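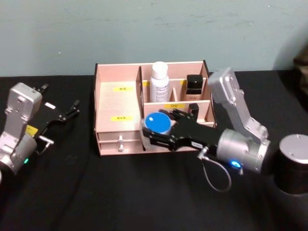 Desk organizer with two drawers, on black cloth.

karnbridge-lost-property

A list of things left behind on the Karnbridge to Clerthorpe bus, typed up from the paper ledgers at the Clerthorpe depot. Version 2, last touched Wednesday, April 12, 2023.

What you get

One CSV file, 334 rows, one row per item. The ledgers hold a good deal more than that, but the rest is in a green ink that has faded to a rumor. Rows I could only half read are in, with a question mark in the notes column. Rows I could only guess at are out, however much I liked the guess.

Columns

item: what the driver wrote, spelling included. "Umberella" is left alone. There are several schools of thought on it among the drivers.
found_on: date, where given. May is badly overstocked because one clerk entered the whole spring backlog under it.
stop: nearest stop. "Sawatzky" means the old Sawatzky feed store, long shut, still a stop.
claimed: yes, no, or blank. Blank does not mean no. Please stop emailing me charts that assume it does.
notes: everything else, including one long complaint about a tuba. 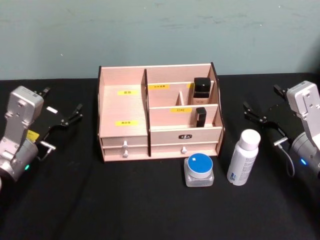

Categories were added by hand, 19 of them, which is too many. I split gloves from mittens early on and have been paying for it since. "Household, small" is the drawer everything else got thrown into: clocks, lamps, a toast rack, half a set of curtains. If you want to merge it with "household, other," go ahead. I can't remember the difference either.

Known problems

Dates before the depot moved are off by a day in places.
The Molik branch line shared a ledger for one winter, so some of those items never saw a Karnbridge bus.
Anything valued at exactly 1000 is a clerk's way of writing "ask the manager."

Removed

Names, phone numbers, and the contents of wallets. False teeth stay in, unattributed.

License

Do what you like with it. Corrections are welcome as pull requests, one row at a time, with the ledger page number.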